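Enseñar a un brazo robótico a coger una cuerda por teleoperación (sin creerse el folleto)

Wiebke Baumgart, 21/11/2019

Los fabricantes repiten que basta con enseñarle la tarea al robot unas cuantas veces y él aprende. Llevo desde August, perdón, desde agosto, haciendo demostraciones a mano y a distancia, y lo de «unas cuantas» me parece optimista. Aun así, el método sirve si se hace con orden. Uso una bandeja roja con tres pulsadores, una bola rosa, un objeto morado pequeño y un trozo de cuerda verde oscuro.

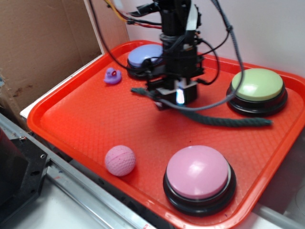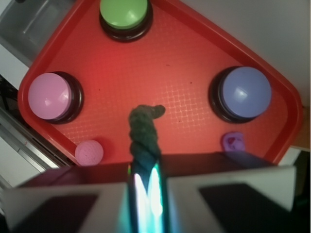
1. Decida qué es la tarea

Escríbala en una frase. «Coger la cuerda y levantarla sin tocar los pulsadores» vale. «Manipular objetos flexibles» no vale, por mucho que quede bien en una propuesta.

2. Practique antes de grabar

Mis primeras 9 demostraciones con Mok, el programa de control remoto que usamos en Zuslow, acabaron en la papelera. Titubeaba encima de la cuerda, y un modelo entrenado con titubeos los reproduce con una fidelidad admirable.

3. Grabe desde dos sitios

Una cámara fija para el conjunto y otra en la muñeca para el agarre. Con la fija sola, el brazo tapa justo lo que interesa. Compruebe que las dos comparten reloj — yo perdí una tarde entera por un desfase.

4. Varíe la colocación

Mueva la cuerda y los pulsadores entre tomas. Si siempre están igual, el robot memoriza un recorrido y usted creerá que ha aprendido a ver.

5. Borre sin pena

De 766 tomas me quedé con 400. Fuera las dudosas, fuera también las que salieron bien por casualidad.

6. Pruebe con algo nuevo

Reserve 3 colocaciones que no haya grabado nunca. Si solo acierta en las conocidas, vuelva al paso 4. Y desconfíe de cualquier vídeo de demostración que no enseñe los fallos, incluidos los míos.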